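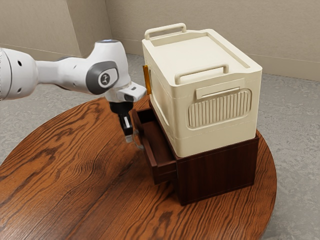
One owner of the Grundholm cabinet wrote to us that the drawers ran smoothly for a month and then began to stick on the left side, and asked whether the runners had to be replaced. In most cases they do not. The usual cause is a cabinet that is standing slightly out of level, and the steps in this section will correct it.

4. Leveling the cabinet and adjusting the drawers

Read the whole section before you start. You will need the hex key from the fittings bag, a spirit level and a soft cloth.

4.1 Leveling

1. Take everything off the top of the cabinet and empty the drawers.
2. Place the spirit level on the top, first side to side and then front to back.
3. Find the low corner. Turn the foot at that corner counterclockwise to raise it, half a turn at a time.
4. Check the level again after each half turn.
5. Press down on each corner in turn. If the cabinet rocks, lower the foot diagonally opposite the one you raised by a quarter turn.

Note: Each foot has 15 mm of travel. If the floor is more uneven than that, use the Stirnlow packing plates (part 962, sold separately) under the low side. Do not use folded card. It compresses and the cabinet will drop again.

Caution: Do not lift the cabinet by its top. Lift from the base rail, with one person at each end.

4.2 Adjusting a drawer

1. Pull the drawer out until it stops.
2. Press both release tabs and lift the front edge to remove it.
3. Wipe the runners with a dry cloth. Do not oil them — oil collects dust and the drawer will get stiffer.
4. Loosen the front screw on each runner one full turn. Do not remove it.
5. Refit the drawer and close it slowly. The runners will settle into line.
6. Open the drawer halfway and tighten both screws.

If the gap above the drawer front is still uneven, repeat steps 4 to 6 on that drawer only. A small difference between drawers is normal in the first winter, when indoor air is dry. Cabinets delivered in November often need a second adjustment in spring.

4.3 Loading

Maximum load on the top: 110 lb, spread evenly.
Maximum load for all drawers together: 80 lb.

Put the heaviest items in the bottom drawer. Open one drawer at a time.

Caution: Fix the cabinet to the wall with the bracket supplied (see section 5) before children are allowed near it.

Revised August 2021. Replaces the sheet packed with the earlier Chevalier model, which has different runners.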